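Skillden Robotics Evening Course
Handout 6: Sorting a pile of clothes
Tutors: Marlene Holanda and Ismael Vieira

Before the session

Read your notes on teleoperation from last time and bring your group's logbook. Groups that have not finished the calibration sheet should come at 5.30 and do it then. Vanderleia Pimentel has the key to the cable drawer.

1. The task

Each group picks shirts out of a mixed pile, one at a time, and lays each one down clear of the rest. Folding comes in Handout 7. We are recording demonstrations for the training set, which stands at 149 episodes. The target is 300 by the end of January.

2. Choosing the first grasp

Look at the wrist camera view before you move the arm. Decide which garment is on top and where its free edges are. Collars, cuffs and plackets are easier to grip than the middle of a panel. Smooth cloth slides over itself, so take a deeper pinch than you would on cotton.

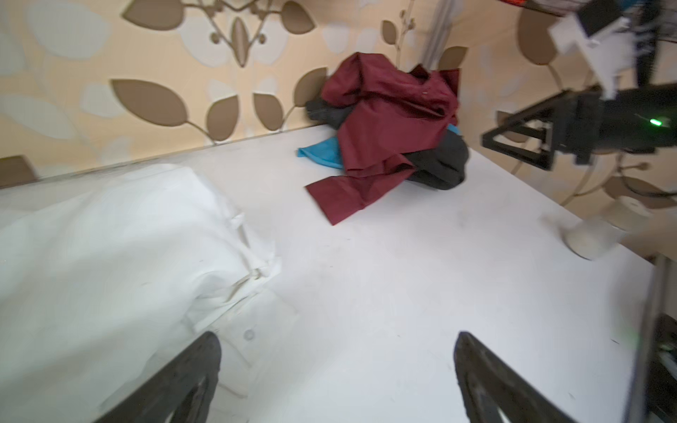
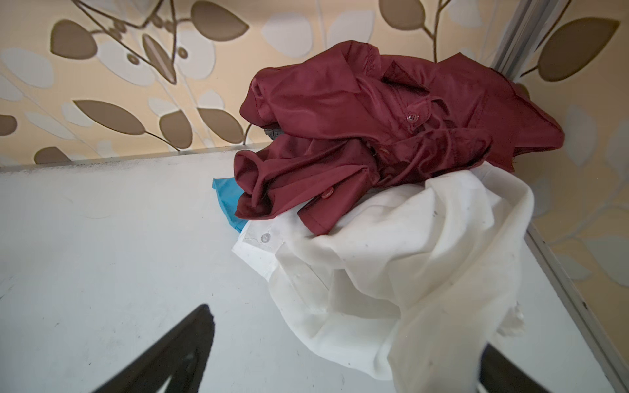 Wrist camera views. The maroon shirt lies over the turquoise cloth in both.

3. Recording an episode

a) Move both arms to the start position.
b) Start the recorder and wait for the tone.
c) Lift the garment straight up until it clears the pile, then move sideways.
d) Open the gripper fully before backing away.
e) Stop the recorder. Mark the episode good, poor or discard.

If two garments come up together, put them down and carry on. Keep the episode and write "double" in the log. Discard it only if the arm faults or someone reaches in. An episode stops by itself at 3000 time steps.

4. Common faults

Closing too early. The fingertips need to be on the cloth first.
White cloth on a white surface. Edges are hard to find on the screen, so look for a button or a shadow.
Dragging. It moves the whole pile and spoils the next grasp.

5. To hand in

One page per group, with your episode log attached. Cleiton Damasceno's group should also send their gripper force settings to Marlene.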